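Home | Jobs | Events | Contact

Part-time flower arranger, Drondton

Hindov is looking for a part-time arranger to set up and look after artificial flowers in offices. You will choose vases, cut and bend stems, dust the blooms and change the displays each season. Most of the work is tulips in glass vases — one color to a vase.

The job is 15 to 20 hours a week, with 2 weeks of paid training at the Oltanero workroom. Experience is helpful but not required. You need to be able to lift boxes of glassware.

Send a short letter and 2 references to Lăcrămioara Tănase by 24th December.

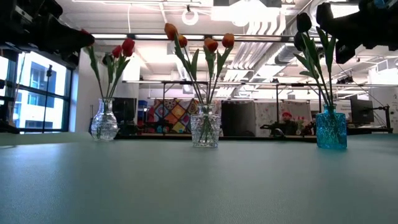 How to apply

Letters can be left at the Hindov front desk or mailed.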